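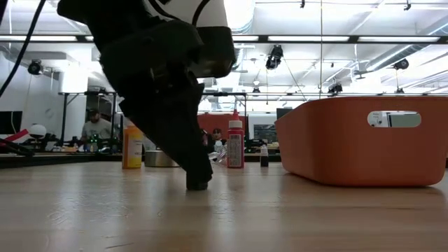
Three bottles and a steel bowl on a wooden tabletop.

I would like to make a case for leaving things out on the table.

The usual advice is that a clear surface is the goal, and anything sitting on one should go into a cupboard by the end of the day. I followed that for two years at our place in Endham. I bought drawer organizers from Plesska and a set of 28 matching containers, and I put everything away every night. Then each morning I took the same things back out.

A squeeze bottle is a good example. If you use it daily, its home is wherever your hand goes looking for it. Put it behind a door and you have added a small chore at each end of the day. Over a year that comes to 730 trips to the cupboard for one bottle. I don't think a bare tabletop is worth that.

I am not defending mess. A crumpled plastic bag should go in the garbage or in the drawer with the other bags. Loose caps are worse, as they roll, and a cap with no bottle is no use to anyone. My own rule since September is that small loose things go in a tray.
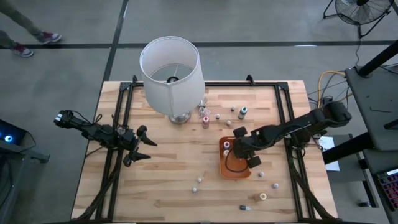
The tray does most of the work. It should be shallow so you can see to the bottom, and a bright colour helps. Anything too small to stand up by itself goes in. When the tray is full, you sort it. That takes me three minutes, less if I have kept up.

Lamps should stay out too. I have seen people store a table lamp in a closet and bring it out in the evening, which seems a lot of bother. Coil the cord beside the base if you aren't using it and leave the lamp where it is.

My neighbour on Edwards Street disagrees with all of this. Her counters are bare and she likes them that way, and she says dusting is faster. She is right about the dusting. I still spend less time on my table than she does on hers, and I can find the dropper bottle when I want it.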